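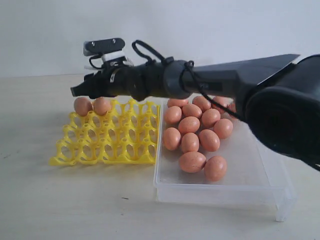 The yellow egg tray

December, by the Brilluteck Attic blog

I've been buying old enamelware and tins at fairs for years now, and I've ruined enough of it to have opinions. My mum's old bread bin went first (wire wool, 2000, I still wince), and after that I started asking the dealers what they did before I got the scourer out.

So, enamel. Warm water, a drop of washing-up liquid and a soft cloth will shift most of what's on a piece from a damp barn. If there's a brown ring left in the bottom of a jug, I mix bicarbonate of soda into a paste with water and leave it on overnight, then rub it off with my fingers. Chips I leave alone. I dry them well and rub in a dab of clear wax so the rust doesn't creep any further under the edge.

Printed tins are much fussier! Don't soak them, ever. I did a lovely toffee tin in the sink once and half the lid came off on the sponge. Now I go over them with a barely damp cotton bud, a patch the size of a stamp at a time, starting on the base where it won't show. If any colour comes away on the cotton I stop right there and just dust it.

Smells are the other thing. A musty tin or a small wooden box gets a saucer of bicarb shut inside for a week, and if that fails I try dry coffee grounds – old tea caddies seem to like those best. Suitcases I stand open by a window on a dry day, with scrunched-up newspaper in them overnight.

Price stickers! I paid 51 pounds for a biscuit barrel with the sticker slap on the gilding, and it took me an entire evening. Hairdryer on low, then a fingernail, then a smear of cooking oil for the gum. Keep the oil well away from paper labels, it leaves a see-through patch that won't come out.

I've still got a flour bin with a stuck lid in the hall, and I'm trying a bit of candle wax round the rim next.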